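4. Making up the bed

Read this section after the Ellar base has been assembled and leveled (Section 3). One person can make up the bed. Two people are needed to lift or turn the mattress.

Before you start

Leave the mattress uncovered for 6 hours after you take it out of its wrapping. Open a window if the room has one. Do not use a hair dryer or heater to speed up the airing.

You will need:
Mattress pad, quilted, with corner straps
Fitted sheet (optional, see 4.3)
Blanket or comforter
Pillows

Check the sewn-in label on each item before first use. Cotton covers from the Colline range may be washed at 60 degrees. Quilted pads may not. Wash quilted pads cold and dry them flat.

4.1 Positioning the mattress

1. Slide the mattress toward the head of the bed until it touches the headboard. Do not force it. The headboard bolts are not designed to take a side load.

2. Check the gap along both long sides. It should be even. If the mattress sits to one side, lift the edge and shift it over. Do not pull it by the piping.

3. Press down at each corner. If a corner rocks, go back to Section 3 and adjust the foot under that corner.

CAUTION: Keep fingers clear of the side rail when lowering the mattress.

Note: If you turn the mattress, turn it head to foot only. The underside is not a sleeping surface. Turn it once in March and once in the fall.

4.2 Fitting the mattress pad

1. Move blankets, comforters and pillows to the head of the bed or take them off. It is easier to fit the pad with the lower half of the mattress clear.

2. Find the top of the pad. On plain pads, the care label goes at the foot. On printed pads, go by the pattern.

3. Lay the pad over the mattress with the quilted side up and smooth it from the middle out to the edges.

4. Hook the corner straps under the mattress, starting at the head. Fit the second strap diagonally opposite the first, then do the other two.

5. Run your hand along each side. The pad should lie flat with no fold at the edge. If there is a fold, release the nearest strap and fit it again.

A printed pad can be used with or without a sheet over it. The one on this bed has a cream ground with large Chinese characters, among them a red 福, and a gold-and-brown dragon along one part of it. The blanket is folded, and the comforter is rolled up at the head near the pillow.

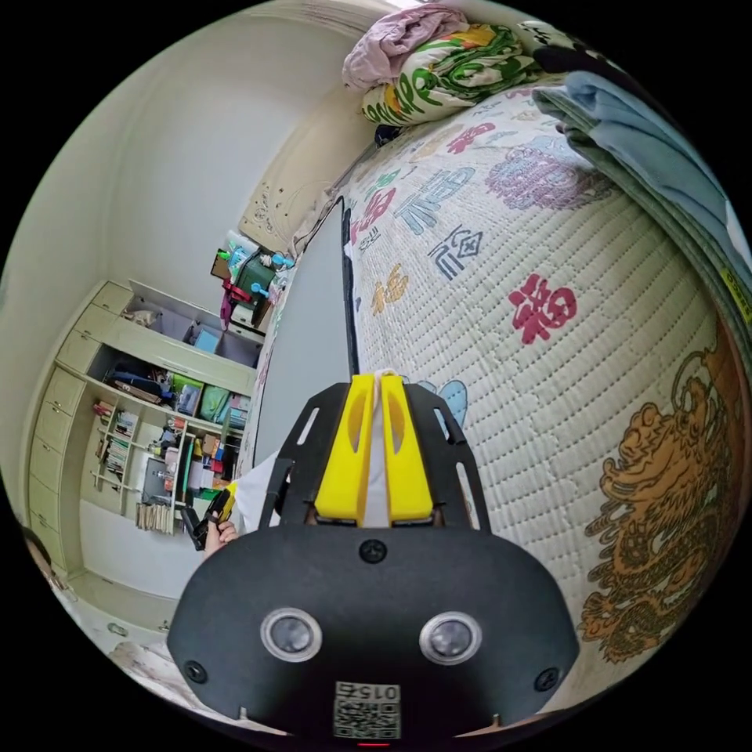

4.3 Adding a sheet

1. Use a fitted sheet with a pocket depth of at least 32 cm. A shallower sheet will pull the corners of the pad up.

2. Fit the corners at the head first, then the foot.

3. Tuck the sides under the mattress without lifting the pad.

Note: Dark sheets can transfer color to a light pad. Wash new dark sheets on their own 2 times before use.

4.4 Blankets, comforters and pillows

1. Unroll the comforter from the head of the bed toward the foot. Leave an equal overhang on both sides. The overhang must not reach the floor.

2. Lay the blanket on top, or fold it lengthwise and keep it on one side of the bed for colder nights.

3. Place pillows flat against the mattress and not on top of the headboard.

4. During the day the comforter can be rolled and left at the head. Let the bed air for a while first.

CAUTION: Do not place a heated blanket under a quilted pad. Heat can build up between the pad and the mattress and damage both.

4.5 Care of the headboard and bed surround

Dust the headboard with a dry cloth. For marks, use a cloth wrung out in warm water with a little dish soap, then wipe dry. Do not use bleach or scouring powder on a patterned finish.

Boards or panels stood between the bed and the room must be on a level floor and must not lean on the mattress cover with a sharp edge. Check them after moving the bed.

Keep wardrobe doors and drawers clear of the bed by enough to open fully. If they catch on the bedding, shorten the overhang on that side.

4.6 Problems

Pad slides toward the foot: the straps at the head are loose or twisted. Refit them flat.

Pad is bunched in the middle: it was dried hanging. Dampen it, smooth it by hand and dry it flat.

Strap has come off: do not pin it. Replacement straps are supplied in pairs. Write to Dondevura Parts, attention Hanne Hämäläinen, and give the model name and mattress width.

Section 4 revised 15th October. Checked by Obaidul Samarakoon.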